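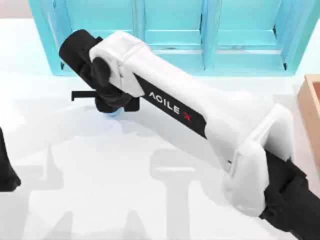
Went to the open day at Dralel this morning. They do pick and place work with robot arms, and most of what they showed us was still running in simulation. The arm has a white shell with AGILE written along it, and the job set for it was a small light blue object on a white table, with a turquoise shelf behind.

Hala Khalaf ran the first demo. She said every task gets tried in the simulator before the real arms are switched on. They did 314 runs of this one last week.

Someone asked how many of those worked. She said fewer than they'd like and brought up the log. Most of the failures were bad grips. A couple were the arm stopping short for reasons they're still looking into.

Spent a while with Gerrit Koster, who sets up the lighting and shadows. He changes them between runs so the software doesn't get used to one look. Dull job by his own account, but he had plenty to say on it.

The real arms were in the next room behind a screen. We got three minutes each at the controls. I dropped a plastic cup twice and then got it into the tray.

Kamran Magsi gave the talk after lunch. Good on costs, a bit long on company history. Slides are going up on the Dralel site.

Next open day is in January. Booking is free but you need to put your name down. Parking is poor, so get the bus if you can.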